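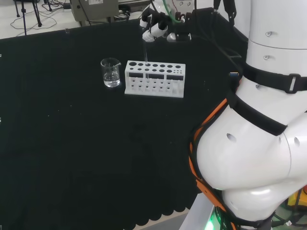
The arm at the Belholm lab, with its gripper over the test tube rack.

Home | News | Research | Events | Contact

Robot arm learns to handle glass by practicing its own near misses

Belholm, 25 September 2021

Picking up a test tube is one of those jobs people do without thinking. For a robot arm it is a small nightmare. The glass is thin, it is clear enough to fool a camera, and the hole it has to drop into is barely wider than the tube itself. A group at the Belholm lab has now found a training method that makes the whole business far more reliable — and it needs a lot less human help than anyone on the team expected.

The method is called Ccori. A person first guides the arm through 60 demonstrations of a task, such as lifting a tube out of a rack and putting it back. That is a small number for this sort of work. The group's earlier system, Clonitz, needed 800 demonstrations to learn the same thing, and it still tended to freeze up when a tube was leaning a little to one side.

What Ccori adds is a second round, in which the arm practices alone. It starts each try from a position that is slightly wrong on purpose: a bit too high, a bit too far left, tilted a few degrees. Then it has to work its way back to a path that looks like one the human showed it. The tries that come closest to going wrong are saved and repeated more often than the easy ones.

"The close calls are where all the good information is," said Jozef Van Wijk, who leads the project. "We used to throw those runs away! We'd look at a messy one and say, well, that's no use, delete it. Now they're the first thing I want to see in the morning."

In the main test, the arm made 600 attempts at moving a single tube between holes in a rack. It finished the job in over nine out of ten of them. Clonitz, run on the same arm with the same rack, managed a bit more than half. The most common failure for the new method was the tube catching on the rim of a hole, and in many of those cases the arm backed off, shifted and got it in on the next go.

The team also tried Ccori on tasks it had not been shown. Moving the rack to a new spot on the table hardly bothered it. Swapping in a rack with a different pattern of holes did, but three extra demonstrations were enough to bring the results most of the way back up.

Pouring is a harder story. The group wants the arm to tip liquid from a beaker into a tube, and early runs have been, in Van Wijk's words, "pretty splashy." Liquid keeps moving after the arm has stopped, and the method as it stands has no good way of planning for that. A student project begun in May is looking at whether the force readings in the wrist can help.

None of this calls for new hardware, and that may be the most exciting part for other labs. The practice round runs overnight on an ordinary desktop machine, and the code works from a single camera view plus the arm's own joint readings. Andetti, a small company that builds sample handling benches, has already asked to try it on a unit in its workshop.

A paper on the work is under review. The group plans to put the demonstrations and the practice runs online when it comes out, near misses included.

We use cookies to improve your visit. By continuing to browse this site you agree to our use of cookies. Accept | Settings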